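Rulport Courier Names Ebise Fikre Its First Woman Editor in Chief

December 31, 2020

The Rulport Courier will start the new year with a new editor, and what a choice it has made! Ebise Fikre, who joined the paper as a night proofreader and went on to run its city desk, takes over on Friday from Parviz Abbasi, who is stepping down after a long and much-loved run in the top job.

Staff heard the news on a video call Wednesday evening. By several accounts the clapping went on so long that Fikre had to start her remarks twice.

"I learned to write a headline in this newsroom, and I learned to throw one away and write a better one," she told them. "I want us out in the neighborhoods again as soon as it's safe, knocking on doors and sitting through the long meetings."

Fikre is best known to readers for her series on the Sukent water contracts, which ran over 183 days and filled the letters page for most of the spring. She and reporter Tahmineh Najafi read through 513 pages of city records for it, much of that at Fikre's kitchen table, and the stories led the council to reopen two of the deals. The series won the Shojaei Prize for local reporting, the first time the award has come to a Rulport paper.

Najafi, who will now take over the city desk herself, said she could not be happier. "She calls you back at midnight with a question about your fourth paragraph, and she's right about the fourth paragraph," Najafi said.

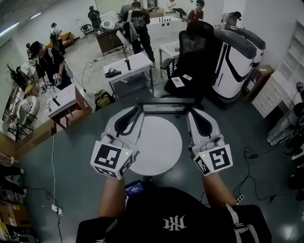
A pair of white grippers held over a round table.

Abbasi, for his part, is leaving the Courier in better shape than many people expected when the print ads dried up in March. The paper dropped its Monday edition but kept every reporter, and its new morning email (a short, lively read, with the weather done in rhyme on Fridays) signed up its first 1,000 readers before summer. He plans to keep writing his weekend column on books and river walks, and he has promised to stay out of the editor's office unless there is cake.

"I have handed in my keys and my red pen," he said. "Ebise already had a better pen."

The paper's owner, the Kerow Trust, said the vote for Fikre was unanimous. Roya Hashemi, who chairs the trust, praised her fairness and her feel for a story, and said the board had also agreed to pay for two new reporting jobs, one covering schools and one covering the villages along the Sukent road. Both will be advertised in the coming weeks, and applicants from outside the news business are welcome to apply.

Good wishes have been coming in from other newsrooms, too. Hamidreza Mazandarani, who hosts the morning show on Rulport community radio and has competed with Fikre for stories for years, opened Thursday's program with the news and played her favorite song, a wonderfully loud wedding tune, all the way through.

Fikre's first issue as editor will be Saturday's paper. Readers who want to send her a story idea can write to the city desk or leave a note at the front counter on Mill Street, which reopens Monday with shorter hours.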